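Bench notebook, door systems, Daven shop
May 22, 2023

Car 1729 is back again for the same complaint. Operators on the Villaseñor line say the second door on the curb side closes, reopens, closes again, and sometimes needs the operator to walk back and push it. While the door is recycling the car can't take power, so everything behind it waits. The last write-up says "cleaned track, tested OK." The one before that says the same thing in different handwriting.

Ran the door on shop power with the car empty. Over 60 cycles and it closed properly every time. That matches what the depot found, so cleaning the track again is pointless. Whatever this is, it needs either the car moving, a load of people, or weather.

Checked so far:

Guide track: clean, no dents, rollers turn freely.
Drive belt: tension within the sheet, a little glazing on the inside face but no missing teeth.
Closed-position switch: makes and breaks cleanly, no bounce on the meter.
Sensitive edge: resistance OK with the door open. Did not hold steady with the door closed and somebody leaning on the leaf from inside.

The last one is the interesting one. With the leaf pushed outward the reading wandered, and twice it dropped far enough that the controller would take it as an obstruction. It came back to normal as soon as the pressure was off. A full car at rush hour would do the same thing, with people's backs against the door. Wrote the reading on the tag and left the tag on the handle so the next shift doesn't swap the motor.

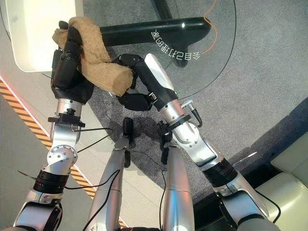 Sensitive edge, taken apart

Pulled the rubber edge off the leading leaf. It is the Grerel replacement part and not the original. The profile is the same from the outside, but the channel on the back is a little shallower, so the edge sits proud of the leaf by a hair. On a straight leaf that wouldn't matter. The bottom corner of this leaf has been bent and straightened at some point, and the edge was pinched there.

Slit the old edge along the back to get at the contact strips. They are bright most of the way and dull at the bottom corner, right where the pinch was. No corrosion in the plug. The cable has a flat spot where it comes around the hinge arm, but the insulation is whole and it rang out fine when flexed by hand.

Two things to try, in this order:

1. Fit a new edge of the original type on the same leaf, leave the corner as is, and repeat the lean test.
2. If it still wanders, dress the corner and repeat.

Doing both at once would get the car out sooner — but then we won't know which one to write on the bulletin for the other cars. The stores list shows 4 original edges on the shelf. Reserved one for this job.

Also pulled the event log from the controller. The obstruction counts are bunched at the same stations, the ones with the platform on a curve, and mostly in the morning. The log doesn't save the edge reading itself, only the decision. Sent the file to Mastum with the lean test readings and asked whether the trip threshold can be raised slightly on this controller without touching the closing force.

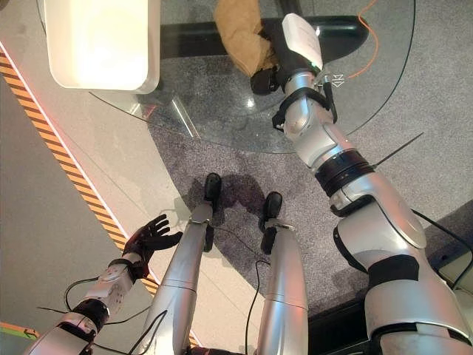

Mastum replied before the end of shift that the threshold is locked in that software version and they would not want it raised anyway, as a worn edge would then go unnoticed for longer. They offered a version that logs the reading at each trip. It has to go through approval on our side and won't be available to load before July.

Fair enough. Asked them for the release notes in the meantime.

To do:

Lean test with original edge, same person leaning, same spot on the leaf.
Find out how many other cars got the Grerel edge and on which doors. Stores only tracks it by the box.
Ask the depot whether anyone remembers the corner of that leaf being straightened. Nothing in the car file.
Return the torque driver to bay 2.
Car stays out of service until the lean test is done. Dispatch has been told.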